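Progress report, work package 2: perception and planning software
Project: Kaimal
Prepared by: Muthu Acharya
Date: 28 September 2024

Status

Work on the planner interface is complete. The perception module is one release behind plan, for the reasons given under Perception.

Planning

The grasp planner now reads object poses directly from the Ovix message bus. The old file-based exchange has been removed, along with the polling loop that caused stale poses during long runs. Valtteri Kiiskinen rewrote the collision checker so that furniture is loaded once per scene and only movable objects are updated between queries. Median planning time fell from 80 ms to 50 ms on the reference workstation. Worst-case time has not changed and is still set by narrow approaches near chair backs.

Perception

Thin objects remain the main source of error. The segmenter tends to merge a narrow object with its shadow, and the fitted axis then comes out short at one end. Hjalti Arnardóttir has added a second pass that refits the axis from depth edges only. It has been tested on 19 simulated kitchen scenes built in Furix, and is not yet merged – the memory cost on the onboard computer is too high.

Glass panels are a separate issue. Depth is rendered for the wooden parts but drops out over the panes, and the map builder marks these areas as free space. A rule that closes gaps between parallel rails is under review.

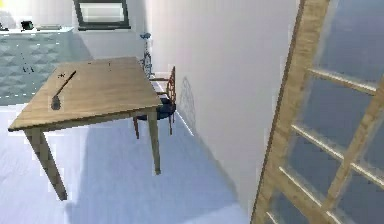 Figure 1. Simulated kitchen scene with a thin dark object on the table and a glass-paneled wooden frame at right.

Tooling

Scene files are now versioned with the test results. Eero Tikkanen has moved the nightly regression run to the Nallum cluster, and failed runs keep their full logs.

Next period

Merge the axis refit once memory use is under the limit. Decide on the gap-closing rule. Freeze the planner interface in January, ahead of the first integration test. No change to the budget is requested.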